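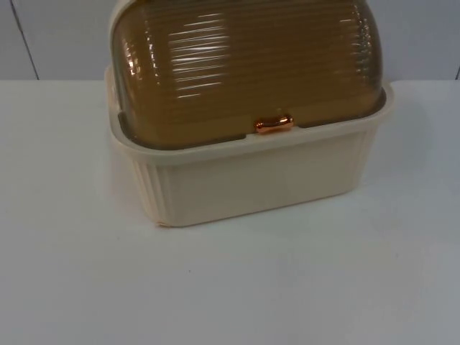
Bread box with roll-top lid, lid down, on the work table.

Groron Household Manipulation Project
Progress report to the Woso Fund: open day

Prepared by Beril Sarıgül, 12 September 2023

The open day took place as set out in the April work plan. We invited 200 people and 313 came, partly because the Farketti store next door let us put a sign in its window. Erdal Saraç handled the door and sent visitors through in groups of 30. The late groups waited longer than we would have liked.

What was shown

Visitors saw two tasks. The first was opening and closing the bread box by its front handle. The second was putting a bread roll inside and lowering the lid again. Touran Taheri ran the arm and Aslı Ersoy talked visitors through each step. We kept to one household object, as agreed with your office, so that people could watch the same job done several times.

Opening was the stronger task. The handle is short and narrows in the middle, and the arm found it without help in most runs. Closing was less reliable. On several runs the arm let go too early and Touran had to finish the movement by hand. She told the groups when this happened and carried on.

The translucent lid is still hard for the depth sensor. Its ribs throw bright reflections under overhead light, and the position estimate shifts when they do. We turned off one row of ceiling lights after the second group and the estimate was steadier from then on. We have not tested this properly and make no claim for it yet.

Visitor response

Most questions were about safety and cost. A number of older visitors asked whether the arm could manage jars and kettles. We said it can't at present. Recep Altıntaş from Eide stayed for the afternoon and has offered us the use of their test kitchen over the winter.

Spending

The day came in under budget. The unspent part was set aside for printing and we ask to move it to replacement finger pads, which are wearing faster than planned.

Next period

Touran will rework the release step for closing. Aslı will run the lighting comparison, with the same bread box and a box of a different colour. We expect to send you both sets of results with the next report, along with a signed agreement from Eide if their board approves it.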